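A visit to the Girnthorpe rice mill

The mill at Girnthorpe opens its doors to the public once a year, in May, and this time I went.

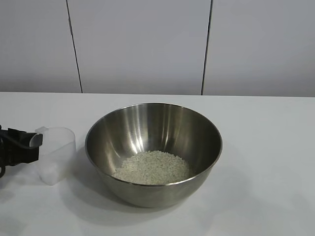 Uncooked white rice in a steel bowl.

The mill belongs to the Ljungberg company and stands by the canal at the low end of town, ten minutes on foot from the bus stop. Parking is on the grass. We were asked to be there at 9:30 for the first tour, and it left on time with 20 people in the group. Hair nets and earplugs came out of a cardboard box at the door.

Our guide was Hedvig Haugland, who runs the day shift. No rice is grown anywhere near Girnthorpe. It comes in by truck as brown rice, already out of the husk, and goes into a row of silos behind the main building. From there it drops through a cleaner that shakes out stones, straw and broken bits. This is the loudest part of the tour and I missed most of what was said.

Next come the whiteners. The grains are rubbed against a rough stone until the bran comes off. Each batch makes 2 passes, and you can compare trays taken before, between and after. The first tray is tan, the last one nearly white. The bran is sold for animal feed and the broken grains go to a brewery.

After that we went up a steel staircase to the sorting room. Dark or chalky grains are picked out by a puff of air as they fall past a sensor. It happens too fast to follow, so there is a slow-motion video on the wall.

Packing was not running that morning. We saw the line and the stacks of empty bags for Liseo, the long grain they sell to shops, but nothing moving. The afternoon tour may have had better luck.

The last stop was the test kitchen, where Anathi Mkhize talked about washing and soaking. Her advice was to weigh the rice: 400 grams for a family meal, rinsed until the water is only slightly cloudy, then left to drain before it goes in the pot. She served three kinds of cooked rice in paper cups. I liked the short grain best. The medium grain was a bit soft - she said so herself.

The shop by the exit takes cards. I bought two bags of Liseo and a jar of toasted bran. Tours are free, but you have to book by phone, and the staircase rules out strollers. Coffee is in the yard until 3:00.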